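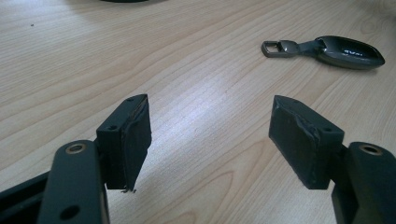
The Zervas hand-held gripper lets one person record a manipulation task by carrying it out, with no robot in the room. You hold the tool, close the fingers on the part, move it where it belongs and let go. The built-in camera looks out past both fingertips, so the operator's view and the robot's view match. Small items such as a car key fob lying flat on a table are a fair test of pad condition, and pads as scuffed and frayed as these should go on your reorder list. Each pad block is a separate piece from the arm that carries it.

## What it does

Finger opening and hand motion are logged together with the video. Recordings can be replayed on any arm fitted with the matching Zervas end tool. For tasks where the operator has to stay clear of the work area, the same tool switches to remote mode and drives the arm live -- the trigger feels the same in both modes.

## Specifications

| | |
|---|---|
| Maximum opening | 98 mm |
| Recording time per charge | 76 minutes |
| Fingers | Two, mirrored |
| Modes | Record, remote |
| Data port | USB-C |

## In the box

- Gripper with both fingers fitted
- One spare pair of pad blocks
- Charging cable, 2 m
- Hex key for the pad screws
- Calibration card

## Replacing the pads

Switch the tool off and open the fingers all the way. Take out the pad screws, lift off the old block and seat the new one with its covered face toward the opposite finger. Tighten by hand. Always change both sides as a pair, then run the calibration card once before recording again. Old recordings stay valid.

## Ordering

Pad blocks (part Z-13) are sold in packs of 20 and ship from our Kavcombe warehouse. The remote mode license is included with every tool bought since April; owners of earlier units can add it through their account page.

For lab and school pricing, write to Chrysoula Kokkinos in sales. Repairs go to Iason Tsakiris at the Gukgate service desk -- please include the serial number from the handle and remove the pads before packing.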